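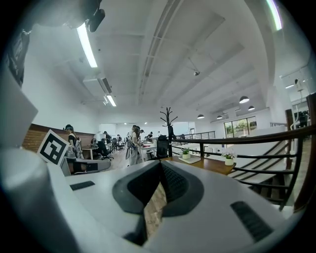
Andinstead Facilities and Workshop Team

Tips: Looking after oiled wood floors and small wood repairs

Updated 13 October 2020

These notes cover floors finished with a penetrating oil or hardwax oil. They do not apply to lacquered or factory-sealed boards, which need a different cleaner and cannot be spot repaired in the same way. If the finish is unknown, put a drop of water on a board in a corner and leave it for 5 minutes. A drop that darkens the wood points to oil, or to bare wood. A drop that sits up on the surface does not settle the question, as a fresh oil finish will also hold water for that long.

Dry cleaning
Grit does more damage than foot traffic. Vacuum with a soft brush head and keep the rotating beater switched off. Mats at the entrance should be shaken out before they are vacuumed. Rubber-backed mats can discolor oiled boards, so use felt or an open-weave underlay.

Damp cleaning
Use two buckets, one for soap solution and one for rinsing the mop. Mix the soap at the rate printed on the bottle. A stronger mix leaves a gray film that holds dirt. Wring the mop until it no longer drips, and work along the grain. Vinegar, ammonia and steam cleaners all strip oil and should be kept off the floor.

Scratches
Light scratches that do not catch a fingernail can be rubbed with a cotton cloth and a very small amount of maintenance oil. Deeper ones need sanding:

1. Clean the area and let it dry overnight.
2. Sand along the grain with 120 grit, then 180. Stay within the edges of the board.
3. Vacuum the dust and wipe with a dry cloth.
4. Apply a thin coat of oil, wait the time given on the can, and wipe off all excess.
5. Keep furniture off the repair until the oil has cured.

The repair will look lighter at first. Oak usually comes back to match within a season. Walnut may stay different for longer — it fades with light, while most other woods darken.

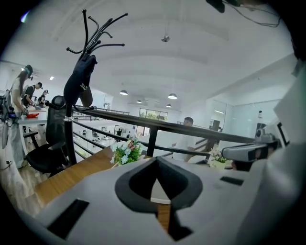
Oily rags can heat up and catch fire on their own. Lay them flat outdoors to dry, one layer thick, or soak them in water and seal them in a metal can. Never leave them balled up in a trash bin, even for a lunch break.

Dents
A dent is crushed fiber and can often be raised with steam. Place a damp cotton cloth over it and touch the tip of a warm iron to the cloth for 2 seconds at a time. Check between passes. Where the fibers are cut, steam will not help and the hole should be filled with hard wax. Choose a wax one shade darker than the board.

Gaps and squeaks
Boards shrink in heated rooms, and gaps are widest in February. Do not fill them then, or the filler will be squeezed out in summer. For a squeak between two boards, brush powdered talc into the joint and walk it in. A squeak from below usually means a loose fixing and needs a screw into the joist. Check for pipes and cables first.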